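Storing pears so they do not go brown in the middle

Pyo
Posted Thursday, 9:14 pm

Hello all. We have one old pear tree behind the house and this year it gave more than we can eat. Last fall I left the fruit on the tree until it was soft, and almost 500 pears were brown inside when I cut them. I would like to know at what point you pick, and how you keep them after. My cellar is cool but not very cold.

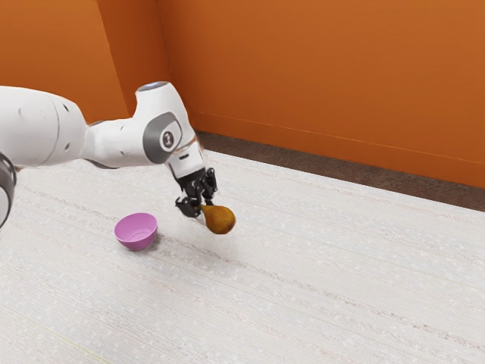
Picking time is my main difficulty, because my tree is a variety whose name I do not know. The neighbors say to wait for the color, but I do not trust color very much. A small pear can be brown and golden all over, like the one held up to the right of the pink bowl, and from the skin alone I could not say if it is hard or already mealy. Is there a better test?

Grandness
Posted Thursday, 9:40 pm

Lift the pear until it is level with the stem. If it comes off in your hand, pick. If you must pull, wait a few days and try again. Then keep them cold for 3 weeks and bring them to the kitchen as needed.

Sukham
Posted Thursday, 10:02 pm

I agree with the lifting but not with the 3 weeks. It depends very much on the variety. My early ones are finished after 2 weeks in the refrigerator, and the late ones stay hard until January. Pyo, which month did they go soft on the tree?

Pyo
Posted Thursday, 10:11 pm

End of September, more or less.

Sukham
Posted Thursday, 10:19 pm

Then I would guess an early one. Start testing in August, and press near the stem, not on the belly. When the neck gives a little, eat it the same day.

Grunden
Posted Thursday, 10:45 pm

Sorry, but I never put pears in the refrigerator. Mine go in the shed, in one layer on newspaper, and they taste better for it.

Grandness
Posted Thursday, 11:03 pm

Grunden, your shed is probably colder than my refrigerator – you live in the mountains.

Grunden
Posted Thursday, 11:08 pm

That may be true. I will put a thermometer in there this weekend and write the result.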